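Sorting out wrist camera timing before you train anything

I put this off for far too long, so I'm writing it down while it's fresh. If you're running two arms with a camera on each wrist and your policy seems to reach a bit late, or wobbles as it closes in on something thin, check your timestamps before you touch the model. I spent most of February fiddling with learning rates and the problem was sitting in my recording script the whole time!

Our test task at Plinbridge is hanging plastic wine glasses on a curly gold wire rack with a wooden base. It's a lovely task for showing up bad timing, as the foot of a glass has to go just so and there isn't much wire to aim at. Anything chunkier will let you get away with murder.
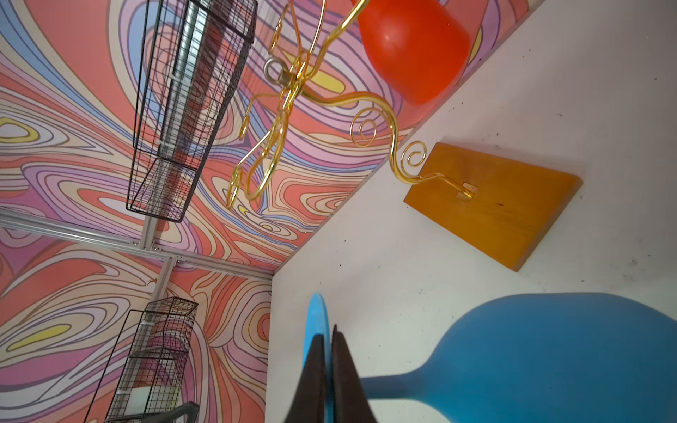 Step one is to find out what your clocks think they're doing. Our recorder, which we call Oserow, used to stamp every picture when it landed in the Python queue. Don't do that. Stamp it in the capture thread, as early as your driver lets you, and use the same monotonic clock for the joint readings. If the cameras and the arms hang off different computers, sync those first or the rest of this is a waste of an afternoon.

Step two, record a wiggle. Move one joint back and forth by hand control for a minute, nice and smooth, with the wrist camera looking at something with plenty of pattern in it. Plain white is hopeless for this, you want lots of edges. Then work out how much the view shifts from one picture to the next (ordinary optical flow is fine) and plot that against joint speed. You should get two wavy lines of the same shape with a gap between them. The gap is your delay.

My first go gave me 1,097 joint readings that had a picture to go with them out of 1,476, so I knew something was dropping before I'd even looked at the plot. The culprit was a queue set to a length of 4, quietly throwing old pictures away whenever the disk got busy. Have a look at yours, it's a one-line change.

Step three, slide one line along the other until they match best. A plain cross-correlation will do it. Do each camera separately, and please don't assume two cameras of the same model will agree — mine were a whole picture apart.

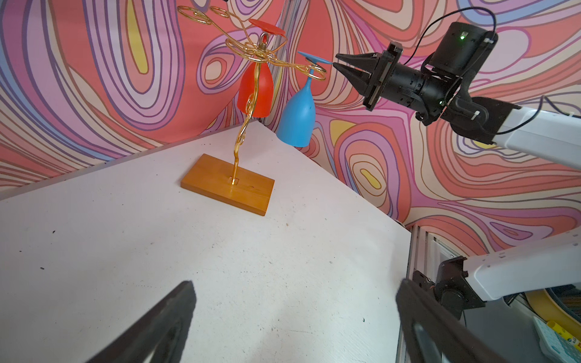 Step four is putting the number somewhere useful. I keep one offset per camera in the config file and apply it when the episodes are loaded, so the raw recordings stay untouched. Tatu Tanui talked me into that and I grumbled, but I've since had to redo the offsets and was very glad I'd left the originals alone.

Then do the same at run time, and this is the bit I missed. If training lines things up neatly and your control loop just grabs the newest picture and the newest joint reading, you've made a mismatch all over again. Keep a short history of joint readings (I keep 6) and pick the one nearest the corrected picture time.

Last thing, play a few episodes back with the joint-driven model drawn over the picture. If the drawn fingers lag behind the real ones on a fast move, your sign is flipped. Mine was, twice. Swap it, run the wiggle again, and only then go back to training.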